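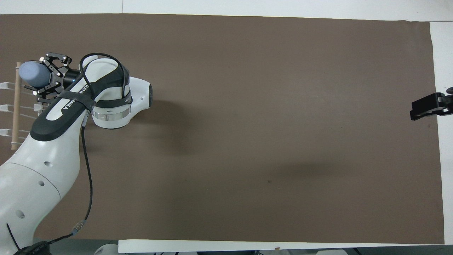 ## 2023-03-26: Trernetti cup-handling package, trial license

Goal for today is to decide if the Trernetti package is worth paying for once the trial runs out, or if we keep writing our own handover routines. Their sheet says "two-arm transfer of household items, no tuning." I have read that sentence from other vendors.

Setup: brown paper on the table, wire rack with the dowel, one blue cup. Stock settings except speed, which I dropped to 50 percent. Lucian wanted full speed. Later, maybe.

Things I don't like so far:

- The install guide is 169 pages and the calibration chapter refers to a menu that isn't in our version. Lost most of the morning there.
- "Household items" in the license means 16 shapes. A plain mug is one of them. The bowls we care about are an add-on from Khoo, priced separately, quote on request.
- The log writes "transfer OK" when the second gripper closes. It doesn't check for a cup. I closed it on air and got the same line. Sent that to their support, ticket open.
- Rack position has to be typed in by hand. Move the rack, type it again.

Fair is fair, the arm paths are smoother than ours and the elbows keep better clearance over the table. Nelu thinks that alone justifies the price. I think it's a planner setting and we could copy it in a week.

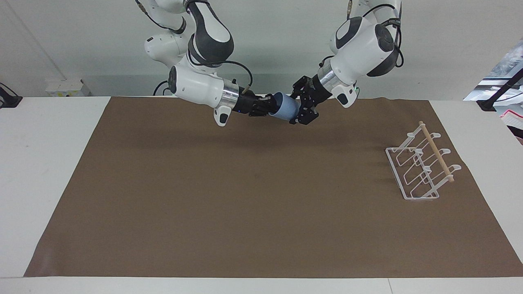 *Arlindo Vasconcelos*

Both grippers on the cup, one at the closed end and one by the rim. I want to know how hard each side squeezes while they share it, and the package doesn't report that. Solange says the Hornuria demo unit did, so either it's a paid tier or it got dropped. Ask.

To do before the license call:

1. Repeat with the rack turned, dowel facing the other way.
2. Same cup, full speed, Lucian on the stop button.
3. Try a cup that isn't on their list and see what the log claims.
4. Get the Khoo price in writing.

No purchase request from me until 3 is done.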